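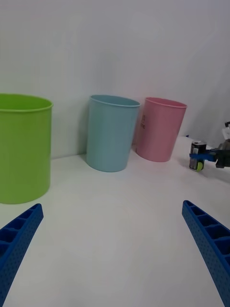

Wrist camera view of a two-arm tabletop setup with three plastic containers and a small can.

Prornus is a method for training two robot arms to share one table. It was developed at Sarnent by Ye-seo Kwon and Dean Whiteley, and it learns from demonstrations given by a human operator.

Each arm is controlled by its own policy, which takes in the view from its wrist camera and the joint positions of both arms. A small second network, called the yield head, predicts whether the other arm is about to enter the same space. If it is, the arm slows down or waits. Earlier methods used a single policy for both arms and needed more data for each new task.

The first version was trained on 334 demonstrations of sorting and stacking tasks with cups, bins and cans. In a test of 20 trials on a sorting task, it completed 19. The remaining trial ended when the two grippers touched. Han-gyeol Ok later added support for soft fingers.

See also: Imitation learning, Bimanual manipulation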